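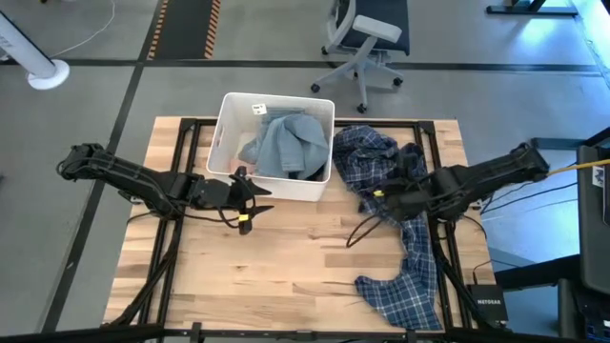 Clivbridge Laundry Room: Folding Table FAQ

Which items can share a bin?
Denim can go with plaid shirts and other colored cottons once it has been washed several times. New denim goes in a bin by itself for the first three washes. Towels are bagged separately.

How much can I put in one bin?
Fill to the rim and no higher. Bins must be lifted by the handle openings.

Does the wooden table need any protection?
The top is oiled in January. Do not leave damp cloth on it for more than 15 minutes. Wipe crumbs and lint off with a dry cloth before laying out light fabrics.

What is the correct order for folding?
Heavy pieces first. Terry towels are folded in thirds lengthwise, then in half. Flannel shirts are buttoned at the collar and folded last, on a clear part of the table.
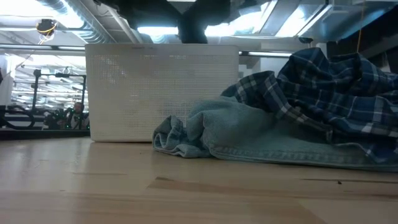

Flannel stacked under terry picks up lint from the loops, so shirts go on top of towels in any mixed pile.

How should denim be folded?
Shake the piece out and lay it flat. Pull the side seams straight by hand, working from the top down to the hem. Puckering along a stitched hem is normal after washing and does not need to be pressed out.

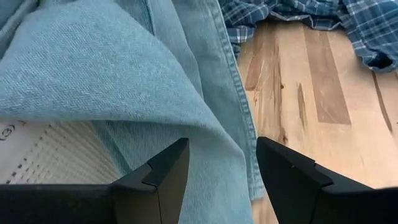 Faded denim with a puckered hem.

What happens to items left on the table?
They are moved to shelf 118 on Monday at 8 a.m. and kept for four weeks. To claim an item, ask Mahnaz Nikzad at the front desk.

Who do I contact about a damaged bin?
Shahab Yazdani, extension 815. Give the bin's location and the type of damage.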